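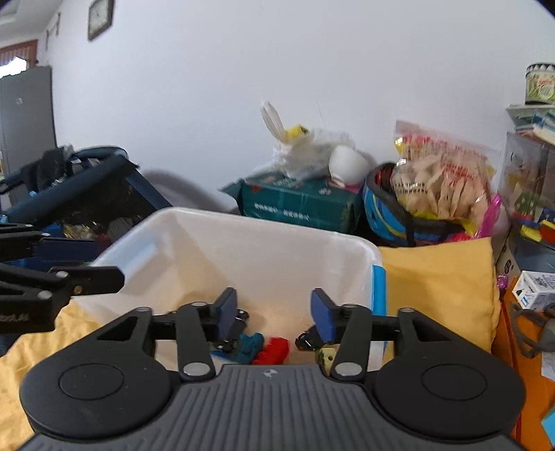

Photo: Fleseo workshop tips, February 2019

Picking Toys Out of a Bin: Tips for Recording With Hand-Held Grippers

Bin picking is a good first job for a learning system, and it can be recorded in an ordinary room. We gathered 1,040 examples for the Sudlow project and kept 700 of them. These habits saved the most time.

Use a bin with smooth walls and rounded corners. Small pieces slide back to the middle and don't wedge.

Mix the shapes. A flat piece, a block with holes and something with a notched edge each need a different approach, and the system should get all of them.

Spread a plain cloth under the bin. Yellow works well under dark fingertips.

Open the jaws wide before you go in, then close slowly. Fast grabs are hard to learn from.

With 2 grippers, decide which one picks and which one steadies the rim – and stick to it for the whole session.

Leave the shelves and bags behind the bin alone. A lived-in background is useful, as long as it changes between sessions.

Stir the pieces after every pick. Keep fumbles in a separate folder, labeled, and don't delete them.

Wipe the finger pads with a damp cloth at the end of the day, and let them dry open.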